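Notes on the Fold Segmentation Release
26 September 2021

The second release of the Lorer perception package was completed this week, and I wish to record the decisions behind it while they are still fresh. Felista Swai has written the formal change log. My remarks concern the parts of the work that a change log does not hold.

Fold lines as the grasp target

The first release looked for corners. This served us well on towels and poorly on bedding, where a corner may be buried under several layers of filling. The planner now asks for a fold line and a direction of approach, and the corner detector is consulted only when no fold scores above the threshold. Iida Kiiskinen proposed the change in the spring. I opposed it at the time, on the grounds that a thick fold has no single edge, and I was mistaken in thinking this would matter to the planner.

Labels and printed fabric

We labeled 917 wrist views by hand for this release. Of these, 274 were set aside as a test set and have not been used for tuning. Printed fabric remains our largest source of error. A black outline on a pale cloth gives a stronger gradient than a real crease, and the older model followed the drawing. The present model takes a short sequence of views and compares how each line shifts as the wrist moves — a crease and a printed line do not shift in the same way when the cloth is raised.

The yellow comforter with the sleepy egg-yolk characters has become our standard hard case. The print is dense, the outlines are heavy, and the filling makes wide, soft folds with little shadow.

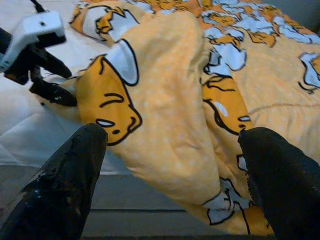

Control changes

The wrist controller now runs in two modes, free motion and contact, and the switch between them is made in one place. Formerly there were four such places, and they did not always agree. The contact threshold is read from the Tanui configuration file at startup.

Open items

Replay of logged runs through Wemden is slower than I would like. The viewer also drops the fold overlay when a log is paused and resumed. Both matters are assigned for October.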